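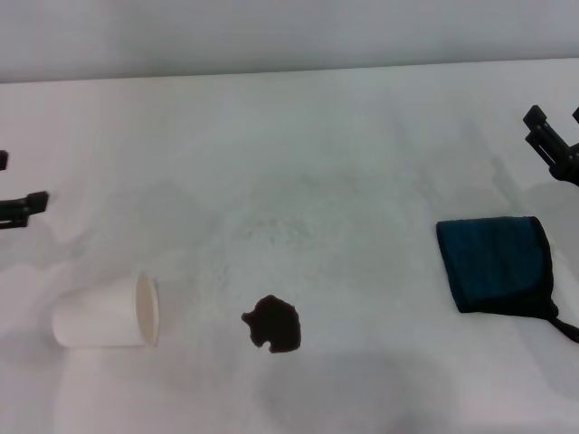

Wiping is a perception problem before it is a control problem. Skolero, the two-arm planning stack maintained at Vultwood, used to treat a spill as an object with a pose, and the planner kept trying to grasp it. The June release moved spills into a separate surface layer – a mask on the table plane, with no height and no grasp candidates.

A dark patch on white is the easy case. With a tipped paper cup to its left and a folded blue cloth to its right, the segmenter has strong contrast to work with. Shadows are harder. Luria, the labeling tool, now carries a shadow class trained on 4000 hand-corrected masks.

The mask refreshes at 15 Hz. Stroke planning runs at 12 Hz and reads whichever mask is newest.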